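Naltcombe bench, Butetti two-arm kit, trial notes, July

Second session with the Butetti kit. It's on loan until the end of the month and we have to tell purchasing yes or no. Fabric and basket handling only today. Controllers on default gains, gripper force at 29 percent, started 9:40.
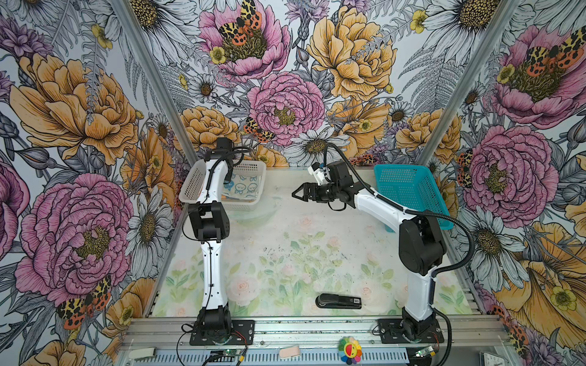
Both arms on their base plates, baskets at the back.

Basket moves first. The Man preset closes too fast on thin plastic, so I dropped the speed to 16 and left it there.

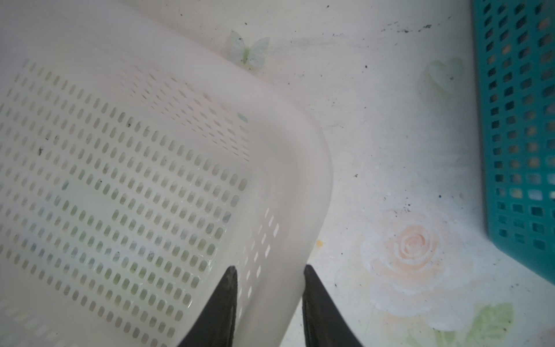
Log export from the Bitex software still stalls above 2,454 lines. Workaround is to split the session by hand. Ask support if a patch is coming before we decide.

Switched to towels after lunch. Terry is the case we care about most.
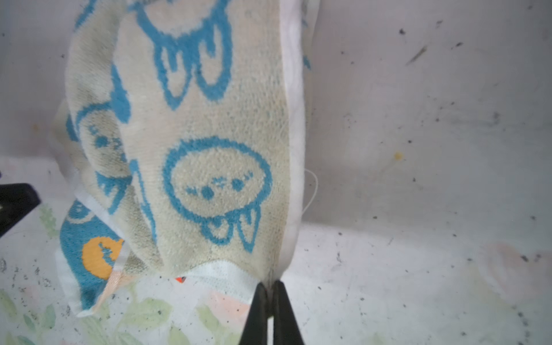 Towel pinched at the bottom corner, by the hem.

Wrist view is good enough to pick out a hem at this range. Would like a narrower fingertip as an option, not on the price list.

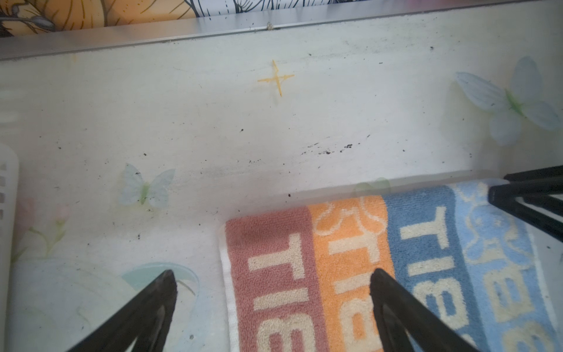

Cycle time target is about 110 seconds per towel and I don't have a fair number yet. Need a clean run with no stops. The striped towel is the better one for checking rotation in the wrist view, with the color bands running side by side. Wipe the table before the next run, too many dark specks in the middle.

To do: recheck the wrist cable routing, rerun with force at 16.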